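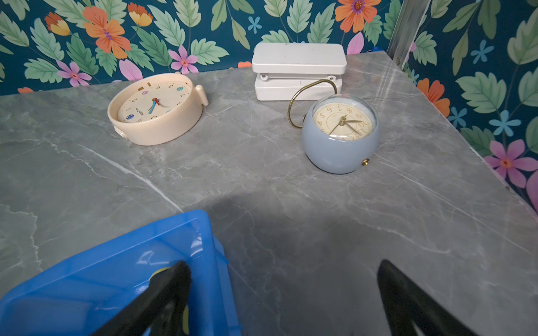 Two clocks from Clarusari, after five months

I bought both clocks in May, when I moved my desk into the small room behind the kitchen. I wanted one clock for the wall and one for the bedside, and Clarusari sells them in the same soft colors. Together they cost me 422 Hong Kong dollars with delivery. My friend Hoi-yan Mak has the same pair and she likes them more than I do, so please take this as one opinion only.

The round wall clock

The body is thick and rounded, and it is plastic. The numbers are thin, and I have to come near to read them in the evening. But the blue minute hand is easy to find, even without my glasses. The little colored markers on the dial are pretty, and my daughter learned the hours with their help. It loses 2 minutes in a month. For a kitchen this is fine, for catching a train I would not trust it.

To change the battery I take it down and lay it on the table. The manual is only one page and the English in it is worse than mine. 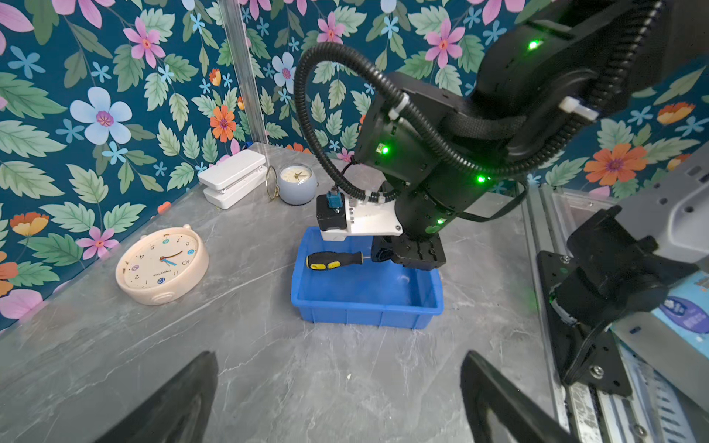 The small alarm clock

This one is round like a ball and very light - too light, I think. I pushed it off the night table two times when I tried to stop the alarm. The sound starts quietly and becomes strong after six seconds, and it does wake me. The ticking I can hear only when the room is completely silent. My husband, Yao-tsung Yuen, hears it always, so now it lives on the bookshelf.

What I would buy again

The wall clock yes, the alarm clock maybe. If you sleep lightly, look first at the Ogola travel model, which has no tick. I give the wall clock 4 stars of 5 and the alarm clock 3. Delivery took six days and the box came a little crushed, but both clocks were without a scratch.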